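The kitchen drawer swap is back at the Otville community hall

I walked over to the Otville community hall last night for the second round of the kitchen drawer swap, and I came home with a garlic press, a jar of cloves and a lot of opinions about spatulas. If you missed the first one in June, the idea is simple: you bring the kitchen tools you never use, you put them on a table, and you take home something you will use. No money changes hands. There's coffee.

Yasmine Belkadi started the thing after she moved into a smaller apartment on Josoten Street and found she owned 9 wooden spoons ("I cook for one!" she told me, and then she told everyone else too). She kept two. The rest went out in June, and she says she still gets waves from people who have them.

This time 103 items were signed in at the door, which is a big jump, and the whole hall smelled like the lentil soup Hazem Metwally had going in the back. I got there early and had a good long look before the crowd came in. Whisks went near the stage, baking pans by the windows, and the odds and ends wherever they'd fit. My favorite was a knife with bright teal diamonds all down the handle. I'm a sucker for a patterned handle, I admit it, and my own knives are the plain black kind that came in a block twenty years ago.

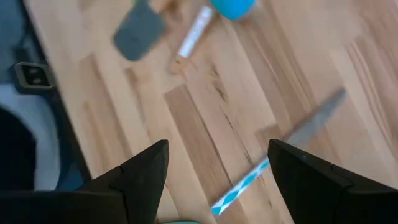

The knife with the teal diamonds, and a gray-headed spatula on the same wooden table.

I didn't get it, by the way. Ghizlane El Sherbiny did, fair and square, in exchange for a cake stand and a salad spinner. She's promised me first refusal if she ever gets tired of it, but I'm not holding my breath.

Knives do have their own rules at the swap, and they're good ones. They come in wrapped in a dish towel or cardboard, they go home the same way, and kids don't handle them. Hatem Berrada was doing free sharpening by the side door from six o'clock on, and at one point there were 12 people waiting and chatting, a few of them swapping soup recipes. He'd like me to tell you he can't do bread knives. Please stop asking him!

Spatulas were the other big item. I heard a real debate (voices were raised, in a friendly way) over whether you need more than one. I have 4 and use them all, so you know where I stand.

Whatever didn't find a home is boxed up and going to the cooking class at the Manzano Street library, where they're short on measuring cups and peelers. If you have extras of either, drop them at the hall desk during regular hours.

The next swap hasn't been set yet, but Yasmine is hoping for spring. She wants to add a shelf for cookbooks, and she could use a couple more folding tables if anyone has them sitting in a garage.

Posted January 25, 2024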